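An Afternoon at the Grurkdale Open Day

I had been meaning to go to the Grurkdale open day for years, and every November something got in the way, a cold one year and a leaking water heater the next. This time I marked Nov 13, 2019 on the kitchen calendar in red pen and went, even though it rained the whole drive up and I missed the turn by the feed store twice.

The lady at the front desk gave me a paper badge with the number 293 on it and told me they were hoping to reach 345 visitors by closing. I was there by lunchtime, so I'd guess they made it. Coffee was free and quite good, and there were oatmeal cookies, which I mention only because I had three.

The tour goes through the building in order, starting with the Asadi room. That's where the older housewares are kept, shelf after shelf of them, 2448 pieces according to the sign by the door. I could have spent all day in there! There was a butter dish exactly like my grandmother's, right down to the silly knob on the lid, and I stood in front of it so long that the next group caught up with me.

After that came Drilto, a small outfit that rents the hallway side and sells drawer liners and hooks (I bought a pack of 5 hooks, and I'm already wishing I'd bought two). Then you go down a half flight of stairs to the Kato room, which was the part I liked best.

The Kato room is all about everyday kitchen and table things: what people keep out on the counter, what they put away, and how they line it all up. I'm a great believer in a cup for the spatulas myself, so I was pleased to see one there, in pink, no less, with a bit of red and a bit of blue sticking out of the top. The pale bowl with the little tab handles was a favorite of mine too. I'd use one like it for berries. And I would happily find a spot at home for the pink tray, probably for mail and keys, which at the moment live all over the house. 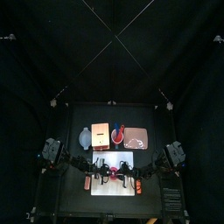
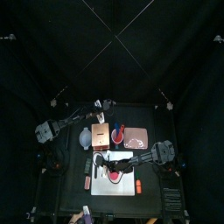

The Kato room table, with the bowl, box, cup and tray along the back in both pictures, and the white board in front of them.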